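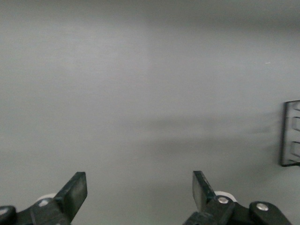
Flat paint is a paint that dries with little or no shine. It is also called matte paint, and it is the usual choice for ceilings and for the walls of bedrooms, hallways and offices. Most interior flat paint sold today is water-based. A flat finish scatters the light that falls on it, so a light-gray surface painted or coated this way shows soft shading with no sharp edges, a little brighter in one part and a little darker in another, where a glossy surface would show reflections. The same color can look cool at one height and warmer lower down. Painters call this drift, and it is most noticeable in grays and off-whites.

Home | Materials | Paint and Coatings | Finishes | Glossary | Contact

Composition

Paint is made of pigment, binder, liquid and additives. The pigment gives color and hiding power. The binder holds the pigment together and sticks it to the wall. In glossy paint there is enough binder to cover the pigment with a smooth film. Flat paint has more pigment and filler for the same amount of binder, and the grains stand slightly above the film. Common fillers are chalk, clay, talc and silica.

The share of pigment and filler in the dry film is called the pigment volume concentration. Many flat ceiling paints are above 50 percent. As the figure rises the film becomes more porous, and past a certain point it loses strength and chalks when rubbed.

History

Limewash and distemper, the common wall coatings before factory-made paint, both dried flat. Distemper was made from chalk and animal glue and could not be washed. Oil paints could be made flat by thinning them with turpentine, a practice known as flatting. It was slow work and the fumes were strong. Water-based latex paints came into wide household use after the Second World War and replaced most of these.

Use

Flat paint hides dents, patched areas and roller marks better than other finishes. It is also easy to touch up – a small repair done with paint from the same can will often blend in once dry. Two coats over primer are normal on new drywall. Bare patches of joint compound soak up paint faster than the paper around them and will show as dull spots if they are not primed.

Its main weakness is cleaning. Rubbing a mark can polish the surface and leave a shiny patch, known as burnishing. For this reason flat paint is seldom used in kitchens, bathrooms or on trim, where satin or semi-gloss is preferred. Scrubbable flat paints use harder binders and finer fillers and cost more.

Regional names

In the Travach district builders still say "dead white" for any flat ceiling paint, whatever its color. The Drolilano painters' handbook lists 3 grades, named dull, flat and velvet. The decorator Nermin Coşkun, who revised the handbook, treated velvet as a separate finish – other writers place it with eggshell.

See also: Eggshell finish, Limewash, Primer, Sheen

Last updated 8th June

Comments (3)

Rocha
The part on burnishing explains my hallway. I scrubbed a scuff with a kitchen sponge and now there is a shiny oval at shoulder height. Will one coat over the spot fix it or do I need to do the whole wall?

Fliveck
@Rocha try the spot first with a small roller, not a brush. Let it dry overnight before you judge it. If the wall was painted years ago you may end up doing it corner to corner.

oldbrushes
Casein paint should be in the history section. We had it in our first house and it was as flat as anything.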